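Section 3: Boxing up your cloths for storage or mailing

Okay, so you've got your Villa cloth set washed, you've used it on every counter in the house, and now you want it put away (or you're sending a set to your sister, which is how I ended up writing this section in the first place). I've packed a lot of these. My first ones looked like I'd thrown them in from across the room, so please learn from my mistakes!

What you'll need:

- Your cloths. I'm working with four here: white, pink, peachy orange and pale yellow-green.
- A cardboard box with four good flaps. A used shipping box is fine.
- A table you can stand at without hunching.
- Packing tape, a marker and a plain sticky label.
- A cotton bag or a sheet of tissue paper, if you're storing them past October.

CAUTION: Make sure every cloth is bone dry before you start. One damp corner in a closed box and the whole set will smell like a basement. I give mine an extra night on the rack even when they feel dry.

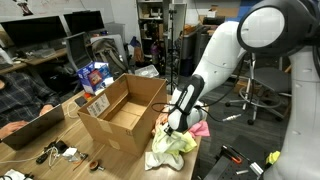

SETTING UP THE TABLE

1. Put the box down first and fold all four flaps outward. I like mine right beside the pile so I'm lifting and dropping, no walking back and forth.

2. Look inside. Tip out crumbs, old packing slips, staples, whatever is in there, and run your hand along the bottom seam. If it gives at all, tape it from the outside before anything goes in.

3. Tip your cloths out next to the box in one heap. Yes, a heap! I used to lay them out flat in a row and it took up the entire table and I still had to pick them all up again.

4. Deal with the old label. If your box came in the mail it probably still has one with barcodes on it, and if you're mailing it out again you need to cover that completely or peel it off. Scanners will happily read the old one. I had a parcel come right back to me that way, and I'd paid for it and everything.

Note: keep the heap back from the edge if you can. The white one is always the first to start sliding over the side, at least at my house, and then it's on the floor and back in the wash.

SORTING AND CHECKING

5. Take one cloth at a time by a corner and lift it clear of the pile. Let it hang. You'll spot a stain or a pulled thread much faster on a hanging cloth than on a crumpled one. 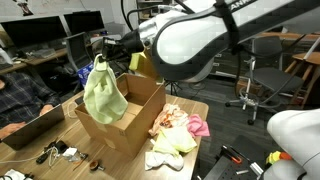 Photo: Clonerura Home Guides

I start with the yellow-green one, just because it tends to land in the middle and once it's out the rest come apart easily. Start wherever you like.

6. Give it a little shake and turn it around to see the back. Anything with a stain goes in a separate pile for the laundry. Don't talk yourself into packing it "for now," it will set.

7. Fold each good cloth in half, then in half again, then in thirds. Smooth it with the flat of your hand as you go.

8. Lay them in the box with the fold facing up, darkest color on the bottom. With my set that means pink, then peach, then the yellow-green, and white on top.

CAUTION: If your pink cloth is brand new and has never been washed, wrap it in tissue or leave it out of the box altogether. Mine left a blush on a Levetti napkin that never came out (I still use it, but only when it's just us).

CLOSING THE BOX

9. Fill the empty space. Four cloths won't come close to filling an average box, so crumple up some paper and tuck it around the sides.

10. Fold the short flaps in, then the long ones, and run one strip of tape down the middle with 20 centimeters or so of overhang total.

11. Write what's inside on the top AND on one side. If you stack boxes you'll be glad of the side one.

Next up is Section 4, where I get into stacking boxes on closet shelves.

COMMENTS (3)

bromleybaker
Do you put lavender or anything in with them? My mother always did and I can't decide if I like it.

threadbare82
The hanging up by one corner thing is so simple, I found two holes in my good set last night. Going to try darning them before they go in.

lottie_k
Step 4!! Same thing happened to me. Took the post office nine days to send my own box back to me. Also, does the fold in step 7 work for bigger dish towels or do you roll those?

We use cookies to remember your settings and to see which pages get read. By continuing to use this site you agree to our cookie policy. Accept | Manage settings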